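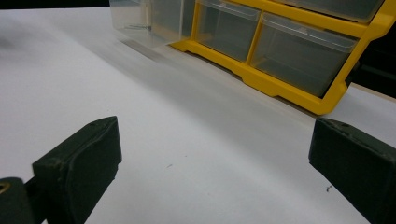 Figure 2. A yellow organizer with clear drawers on a white tabletop.

3.2 Where the small stuff goes

I'll admit I had a soft spot for drawer organizers before we started, so take this section with a pinch of salt. Of the 113 households that sent back the Flelline survey, 12 told us they keep a small set of drawers out on a table or desk (we had guessed far more!). Figure 2 shows the sort of thing I mean – yellow plastic, clear drawers, small enough to share a tabletop with whatever else is going on.

What I wanted to know was whether clear drawers change how people put things away. In our interviews they came up again and again. People with solid fronts talked about labels, mostly labels they meant to write and then didn't. People with clear fronts talked about looking. One woman in Pretik told us she sorts her buttons by color and leaves the batteries wherever they land, and she could still tell me which drawer had the batteries in it while we were on the phone.

The diary entries are messier. We collected about 250 of them in March, and plenty just say "tidied desk" with no hint of what moved where. I've left those out of the drawer comparison but kept them in the totals in Section 4. I also went back and forth on whether a drawer of mixed odds and ends should count as sorted, and in the end I went with whatever the owner called it.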